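Tollska: a plain-text glossary of anatomy and medical terms

Hi, and thanks for stopping by. Tollska is a word list I put together for my own studying and then kept going with, a bit out of stubbornness. It has 1875 entries, mostly anatomy with a good helping of pathology, and each one is a headword, a short definition and (where I could manage it) a note on how people say it out loud.

What's in the folder

The main file is terms.txt, one entry per line, fields split by tabs. The first field is the headword in lowercase. The second is the sense number, which stays blank if there's only one sense. Third is the definition, fourth is pronunciation, fifth is "see also." A smaller file, plurals.txt, covers the Latin and Greek plurals that trip everybody up: foramen and foramina, meatus and meatus, that sort of thing.

Subterms go under their parent noun, so "carpal tunnel" lives at tunnel and "femoral triangle" lives at triangle. I know some of you hate this! Paper dictionaries do it and I grew up on those, so that's how my brain looks things up.
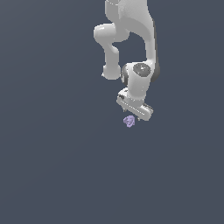
Borislav Georgiev wrote in to say that filing subterms under the noun is fine for a book but a pain in a search box, and could there please be a flat version where every phrase gets its own line. Fair point, and there is one now, flat.txt. It's built from the main file by a little script called Grulo, so please don't edit it by hand — your changes will vanish the next time I run the thing.

Spelling

American all the way: edema, esophagus, hemorrhage. British forms are in the "see also" field and don't get lines of their own. Eponyms have no apostrophe (Down syndrome, Bell palsy), which took me ages to clean up, and I'm sure I missed a few under "disease."

Known problems

The entries under "ligament" are thin. Sense numbers got scrambled for 7 headwords when I merged in Lejla Popescu's list in September, and I've fixed all but 2 of them (the leftovers are "process" and "crus"). Pronunciations are my own respellings, not IPA, and they lean toward how my teachers talked.

Please don't use any of this to make decisions about someone's health. It's a study aid.

Sending corrections

One term per message is easiest for me, with the headword first. If you've got a big batch, say more than 50, send a tab-separated file in the same layout and I'll work through it in the evenings.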